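Heltov brings back the Mostyn walking trousers

May 30, 2022

If you've been reading this page for a while you'll know I have a bit of a thing about walking trousers. I own too many pairs and I moan about nearly all of them. So you can imagine how I felt when the email from Heltov landed this morning saying the Mostyn is coming back after four years away! I had to read it twice, and then I rang my sister, who didn't care in the slightest.

For anyone who missed them the first time, the Mostyn was a fairly plain mid-weight trouser with a gusset, two proper hand pockets and a zipped one on the right thigh that would take a folded map. Mine went through at the knee on a wet week in the Borders and I kept them another year after that as gardening trousers. Heltov stopped making them when the mill that wove the cloth closed its outdoor line, and the pair they brought out instead (the Histton, a skinny thing with pockets you couldn't get a whole hand into) was not loved. I gave it a bad write-up at the time and I stand by every word.

The new Mostyn goes on sale in August in three colours: moss, slate and a brown they are calling bark. There'll be a men's and a women's cut, and both come in short, regular and long legs from the first day -- hooray for that, as the long leg used to turn up months late and sell out by teatime. Sizes go from a 30 inch waist upwards in the men's, and the women's start at 8 and go up to 24.

I had a quick call with Annelies Bühler, who looks after the trouser range, and asked her the thing you'd all want me to ask, namely whether they've fiddled with it. They have, a bit. The cloth is a new cotton and recycled polyester twill they've named Tandix, and a pair in a regular 34 weighs 375 grams, so a shade lighter than my old ones. The waistband is still part elastic at the back, and the belt loops are wider. "People wrote to us about the belt loops more than anything else," she told me. "We had 331 letters and emails about the Mostyn after we dropped it, and I think half of them mentioned belts." (One of those was mine. I didn't own up.)

The thigh pocket has moved round towards the side seam so it doesn't knock against your leg going uphill, and there's a second layer of cloth over the knees. I'm very pleased about the knees. The hem has lost its drawcord and has a popper instead, and I'm less sure about that, having had poppers rust on me before. Annelies says these are coated brass. We'll see how they look after a winter of Lancashire mud.

Now, the price. The old pair was £65 and the new one will be £85, and I know some of you will be cross. I grumbled as well. There is a repair offer to go with it this time: send them back within two years and Heltov will patch a tear or replace a zip, and all you pay is the postage. Tarek Samir, who runs the repair bench, told me they've already got the spare zips in and put by. I've asked him what happens with a hole in the seat, for reasons I'd like to keep private, and he says that counts as a tear.

If you have a tired pair of the originals, there's also a swap. Bring them to any of the 16 Heltov shops before the end of the launch month and you'll get £15 off the new ones. They don't need to be clean, it says in the email, but do be kind to the people behind the till. Old pairs with any life in them will be mended and sold on, and the rest go for rags. You can't do the swap by post, and I think that's a shame for anybody up in the Highlands, where the nearest shop is a very long drive.

I've been promised a pair to try in July (moss, regular leg, and I'm paying for them like everybody else) and I'll wear them for a good few walks before I say anything about how they hold up. I want to see what the twill does in proper rain, and how long it takes to dry over a pub chair. If there's something in particular you'd like me to check, leave a comment and I'll add it to the list. Two people have already asked if the hand pockets are deep enough for a phone, so that one's on there.
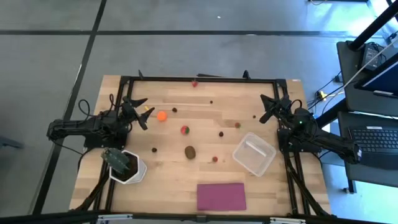 Oh, and the shorts! I nearly forgot. Annelies did say there may be a Mostyn short next spring in the same cloth, with the same pockets and an inside leg that reaches nearly to the knee. Nothing is settled yet and she wouldn't give me a price, but I've told her to put me down for the slate.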